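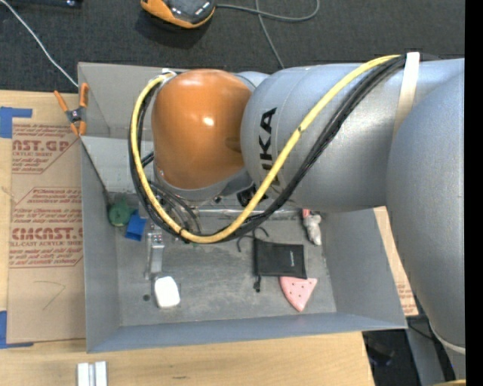 Prondley Notices: data card

What it holds

The set has 1499 death and funeral notices from the parish papers of Prondley and Bellard, typed up as plain text. One notice per line, with the paper, the issue and the column in front of it, separated by tabs. Spelling is left as printed, including the wrong ones.

Files

notices.txt is the full set
checked.txt holds 300 notices that a second reader has compared with the paper
places.txt lists old and present names for churches, chapels and burial grounds
bretura.txt has 15 notices from the Bretura newsletter, which prints no column numbers

Fields

Surname, forenames, age, place of death, place of service, donations to. An empty field means the notice did not give it. Ages under one year are written in months.

Left out

Notices that name a living child under 16 have had that name replaced with a dash. Home addresses are cut to the street. Verses are kept if they are shorter than 100 words.

Known faults

Maiden names are sometimes in the forenames field. The January issues of the Dumlao sheet are missing. Two burial grounds in places.txt share a name and have not been told apart.

Changes

2nd September: Bellard notices added, tabs fixed in checked.txt.

Families can ask for a notice to be removed by writing to the Prondley reading room.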